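**Werkstattbuch Brotkorb, Februar, kurz nach halb neun morgens**

Kaffee steht, Heizung läuft, ich schreib das schnell auf, bevor Emese kommt und wieder alles umräumt. 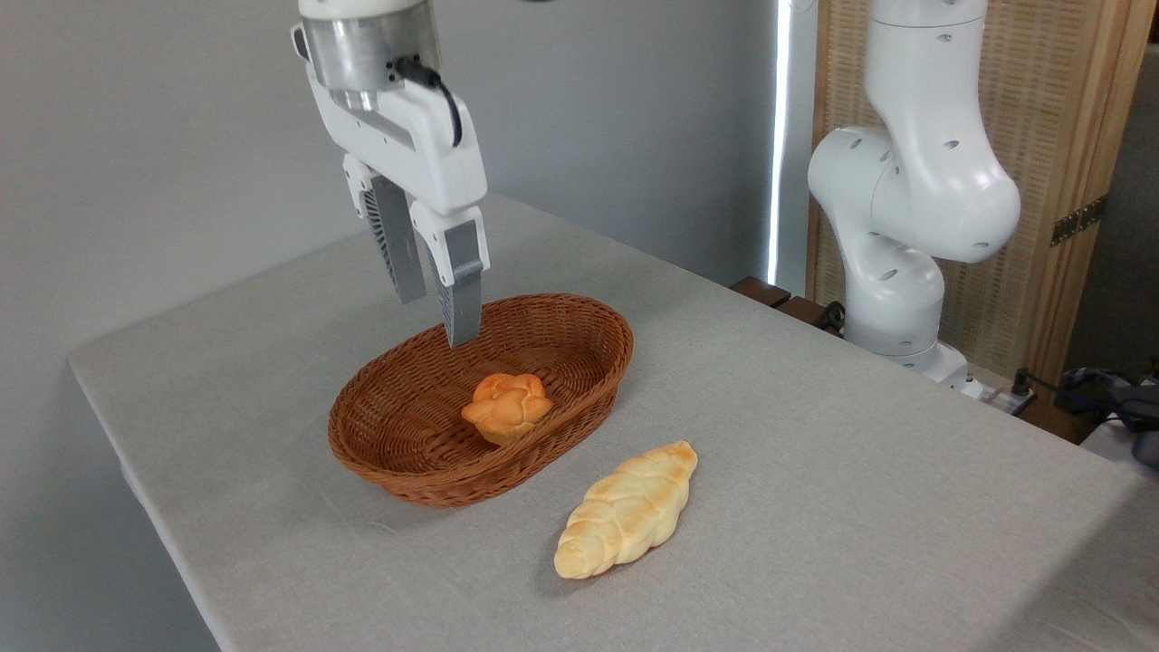
*Ovaler Korb auf dem grauen Tuch, Brötchen drin, Zopf davor.*

Also, der Korb. Wir haben jetzt endlich den ovalen aus Wetbridge auf dem Tisch, und ich bin ganz verliebt! Rotbraun, eng geflochten, der Rand schön rund eingerollt. Der alte (der runde, den Kazimír immer «die Schüssel» nennt) war für den Frühstückstisch zu hoch, da verschwand jedes Brötchen drin. Bei dem flachen schaut man direkt drauf. Das kleine orange mit der knubbeligen Oberseite, fast wie eine Blüte, leuchtet richtig gegen das dunkle Geflecht.

Der Zopf bleibt vorerst draußen. Ich wollte ihn erst diagonal in den Korb legen, aber dann ist für die kleinen Sachen kein Platz mehr, und die sollen ja auch noch mit. Jetzt liegt er direkt auf dem Tuch, mit der Spitze zum Korb hin, und das gefällt mir besser als gedacht. Hell ist er halt, cremegelb, nur oben auf den Wülsten Farbe. Noémi findet ihn zu blass für die Mappe, ich nicht. Mit dem orangen daneben geht das doch wunderbar zusammen. Können wir beim Essen ausstreiten.

Zum Tuch: Hellgrau ist gesetzt, von mir aus. Das weiße hat gestern Abend neben dem hellen Zopf überhaupt nicht funktioniert, alles eine Suppe. Das graue hat diese feine Webstruktur, die macht den Tisch ruhig, ohne dass er tot aussieht. Ein paar leichte Falten hat es noch — bügeln, Barnabás, du hast es versprochen! Das Bügeleisen steht im Regal bei den Leinenresten, zweites Fach.

Zum Einkauf noch, damit ich es nicht wieder auf einen Zettel schreibe, der dann weg ist: Bíró hat den Korb in zwei Größen, wir haben die kleinere genommen. Für die Tafel in Brultcombe reicht das nicht, dort sitzen 14 Leute. Entweder wir stellen zwei kleine hin oder einen großen in die Mitte. Ich bin für zwei, dann muss keiner über den ganzen Tisch langen. Artikelnummer im Katalog ist 3305, die große steht gleich darunter, habe ich mit Bleistift angestrichen.

Notizen vom Probedecken:

- Korb schräg stellen, gerade wirkt er wie im Büffet vom Hotel
- nichts Krümeliges aufs Tuch, das Grau verzeiht wenig (siehe die Mohnstange vom letzten Mal, furchtbar)
- Zopf nicht anschneiden, solange er noch für die Mappe gebraucht wird. Kazimír, ich meine dich
- Serviette im Korb ja oder nein? Emese sagt ja. Dann sieht man aber vom Geflecht nichts mehr, und wofür haben wir dann so lange gesucht

Nachtrag, halb elf: Emese war da und hat eine Leinenserviette mitgebracht, ungefärbt, ziemlich hübsch, das muss ich zugeben. Wir probieren beides. Noémie Sandhu will außerdem ein zweites Brötchen im Korb, irgendwas Rundes, Dunkles. Roggen vielleicht? Ich frag nachher in der Bäckerei, die haben bis 14 Uhr offen.

Offen: Bügeln. Zweiter Korb. Brettchen für die Butter, das schmale aus Nuss ist noch beim Ölen.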